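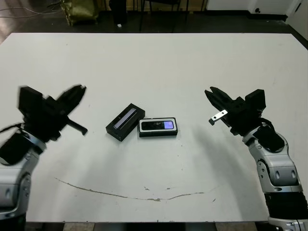
Tischplatte mit Hartwachsöl behandelt, bleibt stumpf und fleckig

Verfasst von tischlein_nord am 27/09/2024

Hallo zusammen,

ich habe im Juli eine Esstischplatte aus Eiche abgeschliffen (80er, 120er, dann 180er Korn) und mit dem Hartwachsöl von Lutenov behandelt. Die Platte ist 165 cm lang. Zwei Aufträge, dazwischen einen Tag Pause, so wie es auf der Dose steht.

Jetzt habe ich an mehreren Stellen matte Flecken, die sich rau anfühlen, und daneben Bereiche, die leicht glänzen und bei Wärme ein bisschen kleben. Wasserränder bekomme ich auch nicht mehr weg. Mit dem Pflegeöl vom gleichen Hersteller wurde es eher schlimmer.

Muss ich alles wieder runterschleifen oder reicht es, die schlechten Stellen auszubessern? Und kann ich danach ein anderes Produkt nehmen? Im Baumarkt gibt es bei uns nur noch das von Plelance.

3 Antworten

spanundleim
Klingt nach zu viel Öl beim Auftragen. Wenn der Überschuss nach 15 bis 20 Minuten nicht abgenommen wird, härtet er an der Oberfläche nicht richtig aus und bleibt klebrig. Die rauen Stellen sind vermutlich aufgestellte Fasern, das ist bei Eiche normal, wenn man vor dem letzten Schliff nicht wässert.

Ich würde so vorgehen:
Klebrige Bereiche mit einem weißen Pad und etwas Terpentinersatz abreiben, dabei gut lüften. Einen Tag warten. Dann die ganze Platte mit 180er Korn in Faserrichtung anschleifen, nur so weit, bis sie gleichmäßig matt ist. Staub absaugen, mit leicht feuchtem Tuch abwischen, trocknen lassen. Danach sehr dünn ölen und alles, was nach einer Viertelstunde noch auf der Fläche steht, mit einem Baumwolltuch abnehmen.

Nur einzelne Stellen auszubessern sieht man später im Gegenlicht, bei einer Esstischplatte würde ich mir das sparen. Der Wechsel zu einem anderen Öl geht meistens, wenn das alte durchgehärtet ist. Vorher an der Unterseite probieren.

Die Lappen bitte ausgebreitet draußen trocknen oder in ein Schraubglas mit Wasser legen. Die können sich selbst entzünden.

kellerwerkstatt473
Nimm Lack, dann hast du Ruhe. Ich habe meinen Tisch vor 6 Jahren lackiert und seitdem nichts mehr dran gemacht.

astloch
Lack auf geölte Eiche hält nicht, wenn man nicht bis ins rohe Holz schleift. Da wäre ich vorsichtig.

Zu den Wasserrändern: Die gehen beim Anschleifen oft schon mit weg. Wenn sie dunkel, fast schwarz sind, hat die Gerbsäure mit Eisen reagiert, zum Beispiel durch einen Topf oder Stahlwolle. Dann hilft Oxalsäure (Kleesalz), mit Handschuhen und Brille, hinterher gründlich mit klarem Wasser nachwischen. Das geht aber nur auf rohem Holz, unter dem Öl kommt sie nicht an den Fleck.

Und nach dem Ölen mindestens eine Woche nichts Nasses draufstellen, auch wenn sich die Platte vorher schon trocken anfühlt.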